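Open Day Visit Report
Automation and Control, second year project

Our group visited the open day at the Italham site in November. The purpose was to see how robot tasks are tested in simulation before any time is booked on real hardware, and to decide if the same approach would suit our own project.

We arrived at 10 a.m. and were split into two groups. The first part was a talk on Flellex, the simulation package used at the site. Staff explained how a room is built up from stock furniture and how the position of each object is changed between runs. One test set has 224 room layouts. A task has to be tried 100 times in simulation before it goes on the schedule for the Vuorinen lab, where the physical arms are kept.

After a break we watched the demonstration. The task was tabletop handling with a two-armed robot in a bedroom layout. An operator controlled the arms from a desk and we followed the robot's view on a large monitor. Later each group had a turn at the controls – most of us found it hard to judge depth, and the tilted view made it harder. 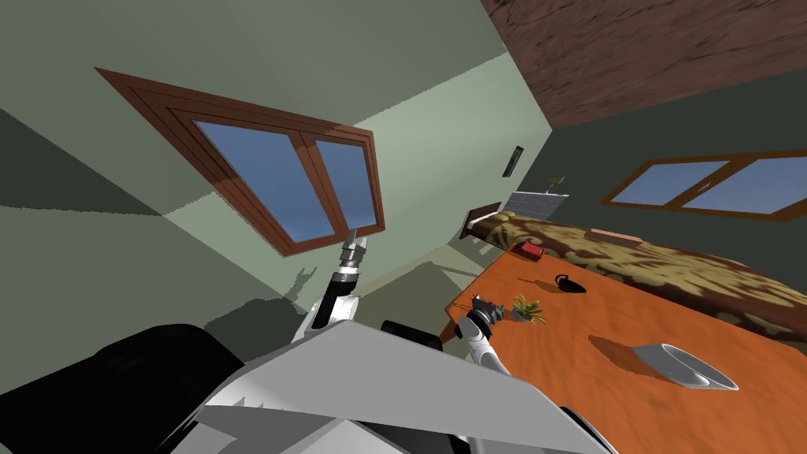 Figure 1. Simulated bedroom layout, with the right gripper near the potted plant on the table.

Shadows were the most useful cue. When a gripper is over the table its shadow falls on the wood, and the operator told us to watch the gap between the two. The glass in the windows is plain blue with nothing behind it, and we were told that outdoor views are left out to save rendering time.

The Mundier workshop was also on the program, but our group ran out of time and only collected the handout.

For our project we plan to build one room with a table and 2 or 3 objects, and to log every attempt. The handout lists 188 ready-made objects, so we should not need to model our own.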